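Setting Up Your Wultumus Travel Router

Step 2: Get online at the hotel

I do this part before I even take my shoes off. Find an outlet near the desk and give the Wultumus a minute to wake up.

1. Open the Wi-Fi list on your phone and pick the network that starts with Cloltel.
2. Type in the password from the sticker on the bottom.
3. Tap Join Hotel Wi-Fi and choose the hotel's network. 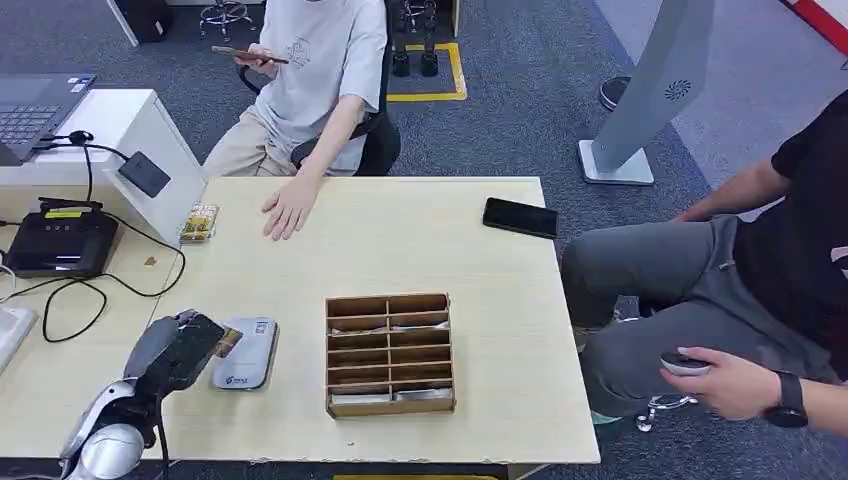
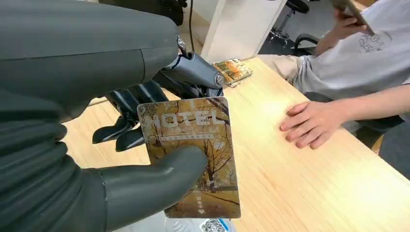

Most hotels will now throw a login page at you, and they all want something different - a room number, a last name, sometimes a code from the front desk. Check any paperwork from check-in before you call down. Don't count on the key card for your room number, though! Plenty of them just have a pretty picture, like a path with yellow fall trees, and the word HOTEL in big letters.

4. Log in once. Your other gadgets can now join through the router.

Note: if the page never shows up, turn off mobile data and try again. That fixes it for me nearly every time.

Caution: don't run the update on hotel Wi-Fi. Mine froze at 98 percent and I had to start over - save it for home.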